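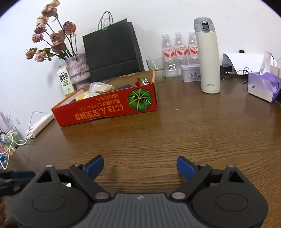 Oiling an old table - how many coats is too many?

Branstead Home and Garden Forum > Furniture > Finishes and Repairs

plumduff
Posts: 3,877
27 May 2022

Right, I've caught the bug. Since finishing the table I have been looking at every bit of furniture in the house and wondering what it would look like with a proper oil on it. The chopping board has been done. The stair rail is nervous.

What I'd like to settle is coats. The tin (Kolev hard oil, the satin one) says two. My brother-in-law says five, thin as you can get them, with a rub down between each. I've also read an old magazine piece that says once a day for a week, once a week for a month, once a month for a year, and then I lost the will to live. I did three and stopped because I ran out of rags.

It gets used for everything: tea, homework, seed trays, the sewing machine. So I want it tough, but I don't want that treacly look you get in pubs. What does everybody else do?

gatepost_hen
Two. The people who make the tin know what's in the tin. Hard oils have wax in them and once the surface is full, the next coat just sits on top and goes tacky. I had to scrape a whole sideboard back in January after being greedy with it, and it was too cold in the garage for anything to dry in the first place.

If it's looking dull in a year, wipe a bit more on then. That's the beauty of oil, you can top it up whenever you like!

Marrowfat
Disagree with the hen, sorry. Two is fine on a shelf. On a table that sees hot mugs it's nowhere near enough. I did five on ours and it's lovely, spills sit up in little beads and you just wipe them off.

The trick is leaving it properly between coats. 12 hours at the very least, and I'd go to a full day if the weather's damp. Wipe off everything that hasn't soaked in after half an hour or so. If your cloth drags, you left it too long.

gatepost_hen
> I did five on ours and it's lovely

Five of which, though? If it was plain Danish oil then fine, that's thin as water and I'd put five on as well. The Kolev is much thicker. You can't compare them coat for coat.

Marrowfat
Ah. It was Danish oil, the Gikico one in the square tin. Fair point. I still think two is mean.

tuppence_blue
Can I put in a word for doing the underside? People always forget it. If you seal the top and leave the bottom bare, the boards take up damp from one side only and you can end up with a cupped top. One coat underneath is plenty and it doesn't have to be pretty. I do mine first, upside down on an old duvet, and by the time I turn it over I've got my hand in.

Also PLEASE lay your rags out flat outside to dry before they go in the bin. Oily rags in a heap can heat up all by themselves and catch fire. Mine go over the washing line with pegs, the neighbours must wonder.

plumduff
Brilliant, thank you. Underside hasn't been touched so that's the next job. Rags are on the line as of five minutes ago!

Is anyone sanding between coats? I used 320 grit and it came up silky, but I've a feeling I rubbed some of the oil off again at one corner.

Marrowfat
Grey pad, not paper. Much kinder on corners. Stomico do a pack of them and they last ages if you rinse the dust out.

oldfen
I don't sand between at all. I go to 180 on the bare wood and stop. Any finer and the oil has nothing to get into, and you've polished the thing shut before you start. Everyone's obsessed with silky. It's a table, put a plate on it.

tuppence_blue
I like silky :)

oldfen
Each to their own. One more thing - if it's veneer, go very gently with any sort of paper. Plenty of old tables are solid on the legs and paper-thin on top. Look at the edge and see if the grain carries over from the top. If it does, you're probably all right.

gatepost_hen
Agree with oldfen on that. And give it a good 30 days before you put a tablecloth or anything rubber-backed on it. It'll feel dry long before it's properly hard. I've got the ghost of a place mat on mine to this day.

plumduff
No cloth then. I'll get the underside done, give the top a once-over with a grey pad, and put one last thin coat on. That makes four, so I've managed to ignore the lot of you equally.

Has anyone oiled a stair rail?

oldfen
Yes. Wear gloves and tell the rest of the house.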